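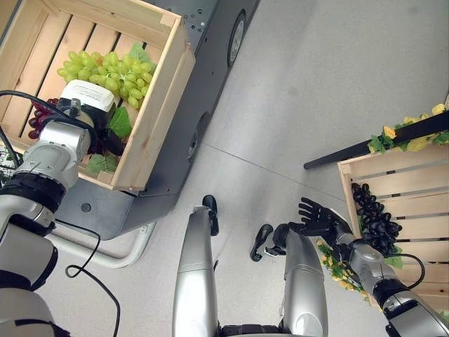 Surely one good arm is enough for a bunch of grapes, a reader wrote under our last update, and wouldn't a second one just get in the way?

We get this a lot at Ilis, and it's a fair thing to ask! Until this spring I'd probably have agreed. So I'm very pleased to share the first results from Jevetti, our method for teaching a robot to handle soft, awkward produce with two arms at once. We've been working on it with the Loken produce group, who know far more about bruised fruit than I ever will.

A bunch of grapes doesn't behave like a box or a bottle. It sags, it rolls, the weight hangs off the stem, and if you squeeze in the wrong place you lose berries. Most systems plan one grasp, close the fingers and hope. Jevetti splits the job in two. One arm takes the top of the bunch and the other is told to look after the weight, and each keeps adjusting to what the other is feeling (many times a second, which still makes me a bit giddy).

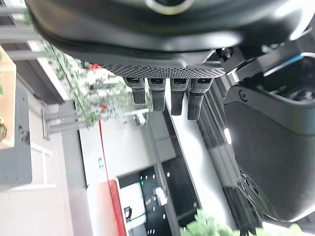
Fingers and thumb of the robot hand, with the perforated strip at the edge of the palm.

The part I'm proudest of is how little teaching it needs. A person guides the arms through the lift for around 11 minutes, and the method works out the sharing of the load from that. Our earlier approach wanted a whole afternoon of guiding, plus a lot of tea.

We then ran 18 lifts with a single arm and 18 with the pair, moving bunches from crate to shelf. The single arm lost fruit or let go altogether in 11 of its lifts. The pair did so in 3. I know that's a small set and we're not claiming more for it than that, but the gap was wide enough that we repeated the whole lot in July, and it came out the same way. 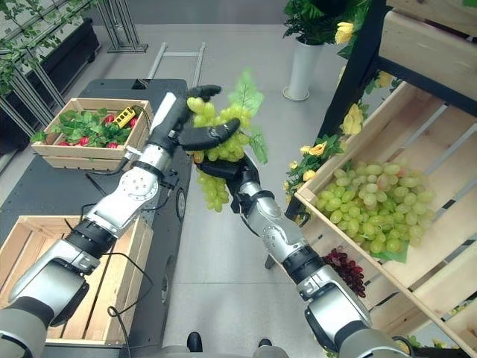
It's slower, mind you. A lift with both arms takes a good deal longer than a quick grab with one, and small, light bunches hardly benefit at all. We'd like the robot to choose for itself when a second arm is worth the bother, and that's what we're on to next. Crowded crates are still a headache too, especially when two bunches have tangled stems.

The next round of tests will be at our Khumalo site, with plums and tomatoes on the vine added to the list. The full method write-up and the lift-by-lift results are free to read on the Ilis website, and we're happy to arrange demonstrations for press and growers.

Press enquiries: Ilis press desk, weekdays until 4pm.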